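November 15, 2023

Glaze tests, second round, continuing from the March tiles. Same base (Troson feldspar, whiting, silica, local clay), this time with the new bag of Hullard ball clay in place of the old one. The old bag ran out after tile 40 and I want to know if the colour shift was the clay or the kiln.

Mixed 2,000 g dry, sieved twice through 80 mesh. Left it overnight, lid on. Specific gravity was high in the morning so I thinned it with a cup of tap water and stirred again. Should have written down how much was in the cup.

64 tiles dipped, 8 per shelf. Count of three in the bucket for all of them. The bottom row on each shelf is the Ñahui red body, everything else is the Medik white stoneware. Wiped the feet with a damp sponge and numbered the backs in iron oxide. Numbers 17 and 18 got smudged, check against the shelf plan before logging them.

Kiln went on at 7 am. Slow to 600, then medium, 15 minute hold at the top. The controller read 1,054 when I looked in after lunch, a bit behind the March firing at the same hour. One of the lower elements may be getting tired – resistance check before the next load, please, whoever gets there first.

Jacinto Ochoa wants to try the same glaze with half the whiting. I said fine, but as a separate batch with its own bucket. Last time we split a bucket the labels came off in the wash and we lost both halves.
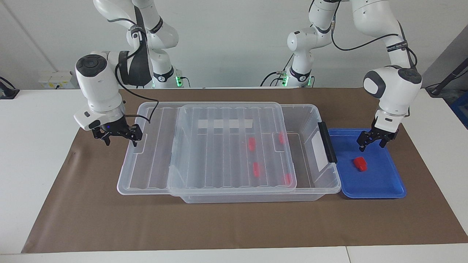

Witness cones are on shelves one, three and five. If the middle one is flat and the bottom one is still standing we know it's the elements and can leave the recipe alone. If they all look the same, then the clay is the next suspect and I'll dig out the last of the old bag from under the sink. There's enough for four tiles, maybe five.

Don't open before it's under 100. Grey bucket is the leftover glaze, keep it, and top it up with water if the surface starts to crust.

To order: cones, sponges, another 80 mesh sieve (the rim on ours is splitting).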